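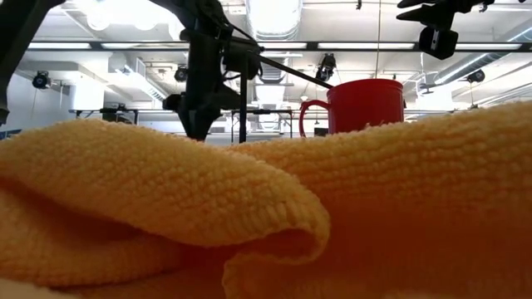

In Praise of the Bad Towel

2020-05-10

Every household I have ever eaten in owns a good tea towel and a bad one. The good one is linen, came from a gift shop in Onwood and has a map of the harbour on it. It hangs from the oven door and dries nothing. The bad one is yellow going on orange, made of that nubbly microfibre that catches on your fingernails, and it does all the work.

I've had mine since a November sale at Haque, the hardware shop, where they came in a pack of four. The other three have gone to the car, the bathroom and a neighbour. The survivor lives on the table in a heap. I have been told it should be folded. I have tried folding it, and it sat there looking like a hotel, and the next person to spill something used kitchen roll so as not to disturb it.

A heap invites use. You can grab it from any side, and you can stand a mug behind it and forget the mug for a day. Mine is red plastic, bought for camping at Skumitz and never once taken back there, and it has the same low standing as the towel. Guests are given china. I drink from the plastic, which bounces, and which I'd be sorry to lose in a way I can't claim for the china.

My sister-in-law sends me articles about tidying. The last one wanted every object in the kitchen to have a home, and recommended a set of drawer dividers from Tevlow at a price I took for a misprint. I make no complaint about drawers – I own several. But the things in them are the fish knives, the melon baller and 16 napkin rings, all beautifully housed and seldom troubled. Anything I need before nine in the morning is out on the table, in a pile, where I left it.

The linen towel, I should say, has been ironed twice this year.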